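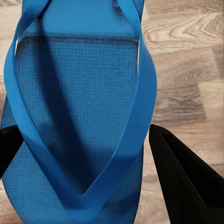
Simulation was what I went to Gikdale to hear about. Stovum opens its software office there to outside visitors once a year, and this time the whole day was given over to how the company trains and tests grasping code before any of it runs on a physical arm. The first half hour was spent on rendered wrist-camera views, and the one that got the most questions had a blue flip-flop in it, with a black gripper finger on either side of the sole and a plank floor behind. A flip-flop is a useful test item for this group. The sole is a simple shape that a planner can handle as a flat slab, but the strap bows out past the edge of it, and a strap shadow lies across the footbed dark enough that an early version of their segmentation split the sole into two objects.

I work on scheduling software for a small warehouse operator, so I came as a user of this kind of thing and not as a developer of it. These are my notes, typed up on 1/27/19, with the parts my own team asked about filled in as well as I could.

## Getting in

The office is on the second floor of a former print shop, ten minutes on foot from the Gikdale station. Sign-in took a while. We were 34 visitors, split into two groups, and my group started with the simulation team and did the arm room after lunch. Parking is on the street only.

## The simulator

The simulator is called Kumsa. It started as a plain physics tool with gray boxes and had no rendering to speak of until last August, when the team added textured floors, proper lights and shadows. The reason given was that the perception code had been trained on clean images and did badly on anything with a strong shadow or a busy background.

Each training scene is built from a short text file. The file names the object, the floor material, the light positions and the starting pose of the gripper. An operator can edit it by hand, though most are written by a script that varies everything within limits. The library has 79 household objects at the moment. Footwear is one of the larger groups, along with kitchen items.

Wood floors came up more than I expected. The grain has curves and streaks in it, and an edge detector finds lines there that have nothing to do with the object. The team showed us the edge map for one plank floor, and it was nearly solid white. They now mix plain and patterned floors in every batch, and the number they watch is how much the detected outline shifts when only the floor changes.

We were shown the same scene file run twice with the lamp moved. The outline held in one run and lost a strip along one side in the other. The presenter left the bad result on the screen and went through it, which I found more useful than the prepared slides.

## The planner

The grasp planner is a separate program named Etel. It takes the object outline and a rough depth map, proposes candidate grasps, and scores them. By default it proposes 200 per object and throws out most of them on reach and collision checks. The rest are simulated in Kumsa, closing the fingers and lifting a short distance.

Some points from the talk:

- Soft objects are treated as rigid for the approach and as springs once contact is made. The team called this a shortcut and said it works for rubber soles and fails for cloth.
- The collision check pads every thin part, such as a strap or a handle, by a few millimeters. With too much padding, the planner refuses to go near the object at all.
- Finger positions are checked against the two longest roughly parallel edges first. For a shoe or sandal that usually means gripping across the width.
- If a strap hides part of the edge, the planner fills the gap with a straight line and lowers the score.

Somebody asked why the planner doesn't just hook the strap. It can, and the option is there in the settings, but it is off by default. A grasp on the strap leaves the sole free to swing, and the placement code that runs afterward assumes the object stays still in the fingers.

Planning time was around 100 milliseconds per object on the machine they used for the demo. I didn't catch what hardware that was. The simulated lifts take much longer and are run overnight in batches, so the planning figure doesn't include them.

## Tooling

For me this was the best part of the day. Every simulated attempt is logged with the scene file, the camera images, the joint positions and the planner's scores, all on one time line. There is a viewer where you drag a slider and everything moves together. If a finger touches the floor, a mark shows up on the line and you can jump to it.

The logs from the physical arms use the same format. A person looking at a failed pick can open the real run and the simulated run next to each other. Our own logs are in three different places with three different clocks, and I took a lot of notes here.

The viewer has rough spots. Search works only on object names and dates, so you can't ask for every run where the outline was off by more than a set amount. Large logs are slow to open. Both are on the team's list – no date was given for either.

## The arm room

After lunch we stood behind a yellow line while two arms worked through a bin of mixed items. I won't go through it at length. The software was the same as in the morning, with Etel's top choice sent to the controller and a force limit on the fingers. The controller slows down over the last stretch before contact, and that slow stretch is most of the cycle time. A visitor from a packaging company pressed them on this. The answer was that the speed could be raised for hard items, and that the perception code does not yet report material reliably enough to do it automatically.

## Things to follow up

Stovum will send the log format description to anyone who left an address. I have asked for it, along with the scene file syntax. I also want to find out whether the viewer can be licensed without the simulator, as the person at the desk wasn't sure.

Lunch was sandwiches and there was enough coffee. The afternoon ran late and I missed the last question session to get my train.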